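3.2 Paper records in small offices and the persistence of the folder

The survey described in Section 3.1 asked each participating office to state how its records were kept, who had access to them, and how long it took to find a given item on request. Replies were received from 189 of the 200 offices approached in Prernitthorpe and the surrounding district. Most of these offices had fewer than ten employees. All of them used a computer for at least part of their record keeping, and all but 32 also kept current records on paper. The present section deals with the paper records only. Digital storage is taken up in Section 4.

The usual explanation for the survival of paper is legal. Offices keep signed originals because they believe they are required to do so, and the rules on retention are often read more strictly than their wording demands. Ní Mhurchú argues that this belief accounts for the archive but does little to explain the working file, by which is meant the folder that is opened several times a week and stays within reach of the desk. Our results support that distinction. Offices that had moved their closed records to an outside store, such as the one operated by Wokside, continued to hold working files on paper at nearly the same rate as offices that had not.

Respondents gave several accounts of why the working file was retained. The most common was that a folder shows the state of a matter at a glance. A thick folder is a long-running matter; a folder lying on the desk is one that needs attention. Color played a part in many of these accounts, although few offices had a written color scheme. In most cases the meaning of a color was learned from a colleague, and in several offices two employees gave different meanings for the same color. Written labels were treated as the final authority where they existed, but many folders carried none, or carried a label from an earlier use that had never been replaced.

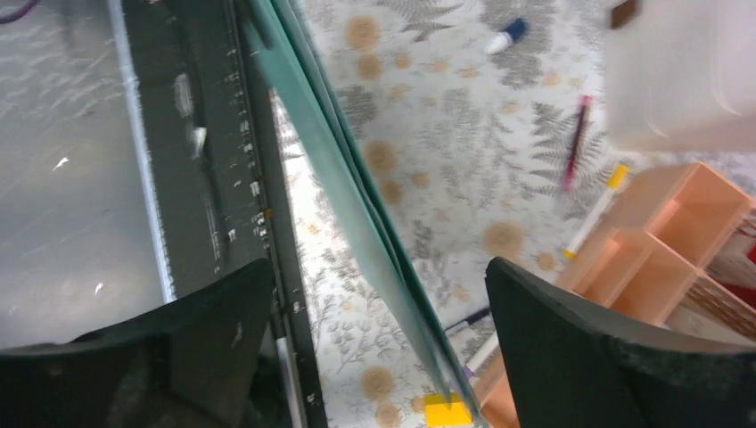
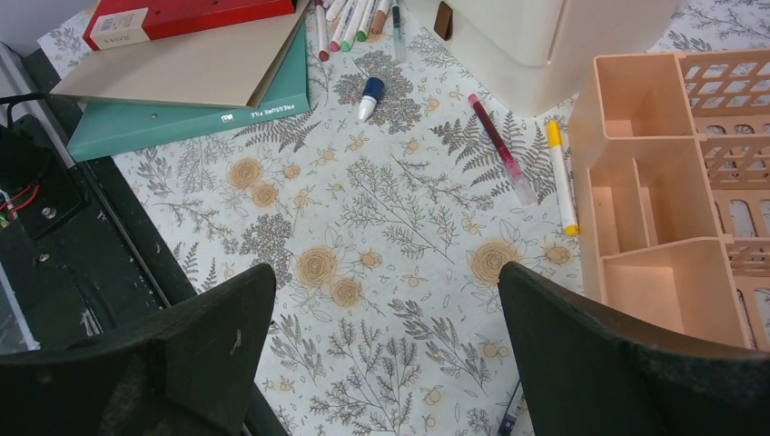 Figure 3. Office filing items. First view: a teal-green folder or flat board seen nearly edge-on. Second view: a teal-green binder with the spine lettering "PRESSURE FILE," stacked beneath a beige cardboard folder and a red box or binder.

The physical arrangement of working files varied more than their contents. Three arrangements were distinguished for the purposes of coding: upright storage, in which folders stand with the edge or spine facing outward; flat stacking; and hanging storage in a drawer. Offices frequently used more than one. Upright storage gave the shortest retrieval times where spines were labeled, and lost most of that advantage where they were not, as the user then had to pull out folders one by one. Flat stacks performed poorly in the timed test when the requested item lay near the bottom. Even so, users of flat stacks reported a high level of confidence in their own system - higher than that reported by users of hanging drawers - and were able to name the top items in the stack without looking.

The timed test was run in October and consisted of 800 retrieval requests, divided among the offices according to size. Requests were drawn from a list supplied by the office itself. A retrieval was counted as complete when the correct document was in hand, whether or not it had been refiled. This rule favors flat stacks to some degree, since the effort of restoring the order of a stack falls outside the measured time. The same difficulty was noted in the Veteo pilot, where refiling was recorded separately and proved too irregular to compare between offices.

Two further limits should be stated. Retrieval was carried out by the person who normally handled the file, so the results say little about what happens when that person is absent. Several offices raised this concern without being asked. In addition, the coding of arrangements was based on a single visit to each office, and working files move. An office coded under flat stacking may keep its folders upright at quieter times of the year. Repeat visits to a smaller group of offices are planned, and the coding sheet has been revised to record the date of the last general tidying where the office can supply it.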